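Weight and Volume of Everyday Objects
Notes for the second practical, Introductory Measurement

Last updated: September

Please read these notes before you come to the practical. They repeat some parts of the lecture, but in a slower way, and they add the sheet for the objects which we did not reach last time. Bring a pencil, a ruler and the table you started in the first practical.

1. What we are doing

In the first practical each group weighed one object five times. Most of you got five slightly different answers and asked me which one is correct. The short reply is that all five belong in your table. You take the average, and you write beside it how far the lowest and the highest reading are from this average. This distance is your spread. If the spread is zero for all five readings, look again at your scale – it is possible that it does not show small enough steps.

In this second practical we work with different kinds of objects on one table, some heavy for their size and some light. You will estimate first, then measure, then compare.

2. Estimating before measuring

Write your estimate in the left column before anyone in the group lifts the object. Use pen for this column, so it cannot be changed afterwards. Then lift the object with one hand and write a second estimate. Only after that does it go on the scale.

People usually make the same two mistakes. They judge a big object as heavier than it is, and they forget the packaging. A can of drink is a good case. The number on the label is for the contents only, and the metal has its own weight also. The same is true for a bottle. If you know a bottle holds 448 millilitres of water, then the water has a mass very close to 448 grams at room temperature, but the scale will show more than this, as the plastic and the cap are weighed too.

To find the mass of the packaging alone, you need an empty container of the same type. There is a box of empty ones beside the sink. Please rinse and put back.

3. Finding the volume

For a box shape, measure the three sides and multiply. For anything with curves we use the water method:

Fill the measuring jug to a line you can read easily. Write this number down.
Lower the object slowly until it is completely under water.
Read the new level with your eye at the same height as the water.
Subtract the first number from the second.

Worked example from last year: the water stood at 70 mL on its own, and with the stone inside it stood at 133 mL. The volume of the stone is 133 – 70 = 63 mL. One student wrote 133 as the answer, so please do not forget the subtraction.

If an object floats, push it down with the thin wire, not with your finger. A finger under water also has a volume, and for a small object this can spoil the result. Hollow toys are difficult in another way. If the toy has a hole, water can come in while you are measuring. Cover the hole with a small piece of tape, and note this on the sheet.

4. Density

Density is mass divided by volume. We write it in grams per millilitre. Water has almost 100 grams in 100 mL, which makes it a useful line for comparing. An object with density above 1 sinks in the jug, and one with density below 1 floats.

Be careful with closed containers. The density you calculate for a full bottle is for the whole thing together – plastic, cap, water and the small space of air at the top. It is a correct number, but it is not the density of water.

5. Objects for this practical
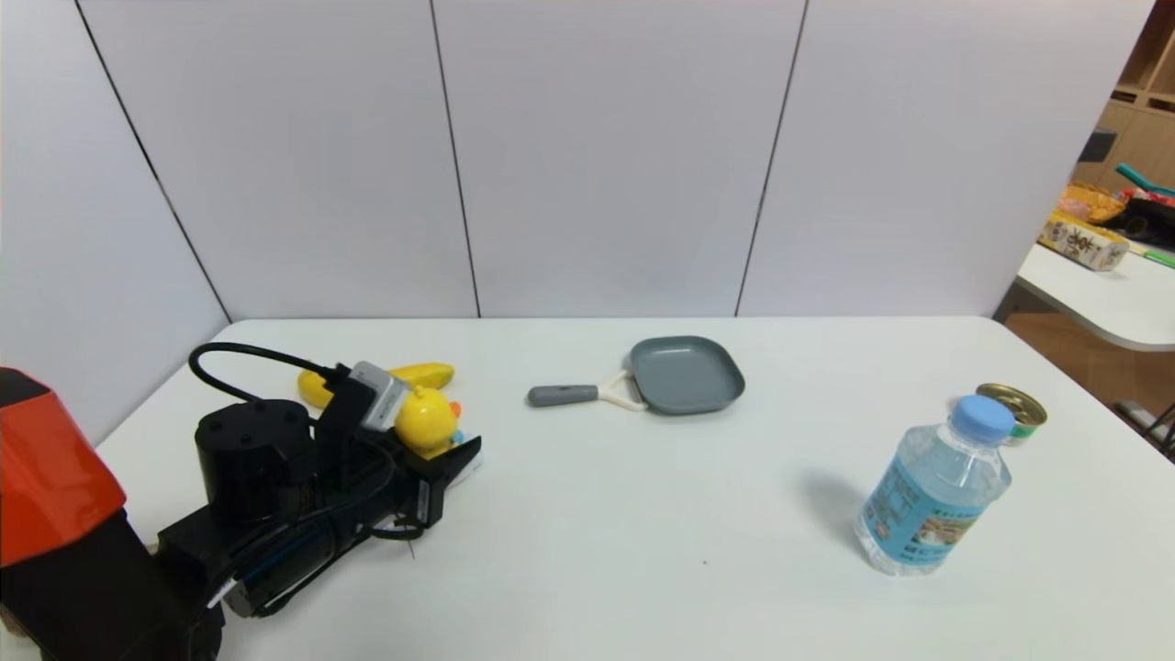 Figure 1. Objects on the white table: toy banana, rubber duck, small toy pan, water bottle and can.

Start with the bottle and the can, as you can compare these with what is printed on them. Leave both closed. The duck and the banana come next. Both are yellow and both are toys, but do not assume they are made in the same way. Guess which one has the lower density before you test.

The pan needs more thought. It must go in the water tilted, so that no air stays under it, and its handle must be covered also. Use the wide Runholm jug for the pan and for the bottle. The narrow Prusel cylinder is better for small things, as its lines are closer together.

6. What to hand in

One table for each group, with both estimates, the five readings, the average, the spread, the volume and the density. Under the table write a few sentences about which object surprised you most, and where you think your largest error came from. "Human error" is too general. Say which step it was and what happened in it.

If your scale does not return to zero, tell Mandla Ntuli at the front desk and take another one. Tables go in the tray by the door before 4:30 pm.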